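Kapitel 4: Vergleichslauf mit zwei Handgreifern

Dieses Kapitel gilt für die Auswertesoftware Aidoo und die Fingerbeläge von Grallance und Wunex. Stand der Anleitung: 12. November 2020.

4.1 Vorbereitung

1. Beide Handgreifer mit Belägen desselben Herstellers bestücken. Gemischte Paare ergeben keine brauchbaren Werte.
2. Gelenkbolzen auf festen Sitz prüfen. Die Finger müssen sich ohne Ruckeln vollständig öffnen und schließen lassen.
3. Beläge mit einem fusselfreien Tuch abwischen und trocknen lassen.
4. Kameras anschließen und in Aidoo unter »Geräte« einzeln aufrufen. Bei geöffneten Backen müssen beide Fingerspitzen im Bild sein.

Hinweis: Wird ein Greifer nicht erkannt, zuerst das Kabel am Mutport-Verteiler umstecken — erst danach die Software neu starten.

4.2 Gegenstände auslegen

5. Eine weiche, leicht nachgebende Unterlage wählen, zum Beispiel eine Matratze mit Spannbetttuch. Ein Linienmuster erleichtert später die Zuordnung der Positionen.
6. Starre und nachgiebige Verpackungen mischen: Faltschachteln, Becher, flache Beutel, dünne Folie.
7. Die Teile dürfen sich berühren und überlappen. Nicht nachträglich ausrichten.

4.3 Durchlauf

8. Backen ganz öffnen und den Greifer von der Bettkante her heranführen.
9. Jedes Teil 3 Mal greifen, kurz anheben und wieder ablegen.
10. Fehlgriffe nicht löschen, sondern mit der Taste F kennzeichnen.
11. Beläge wechseln und ab Schritt 5 wiederholen.

Vorsicht: Finger nicht zwischen die Gelenkstangen bringen. Quetschgefahr auch bei langsamer Bewegung!

Die Schließkraft ist ab Werk auf 65 Prozent eingestellt. Für Folienbeutel empfiehlt sich ein niedrigerer Wert, sonst wird der Inhalt gedrückt. Nach über 2.000 Griffen sind die Beläge zu ersetzen.

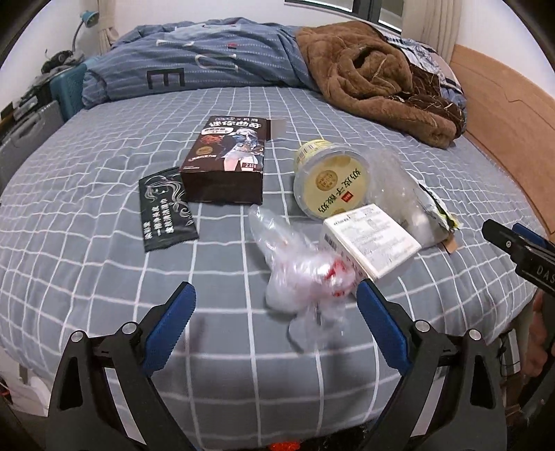

Muss nach dem Belagwechsel neu kalibriert werden?

Nur der Nullpunkt. Dazu die Backen ganz schließen und in Aidoo »Null setzen« wählen; die Kamerakalibrierung bleibt erhalten, solange die Halterung nicht gelöst wurde.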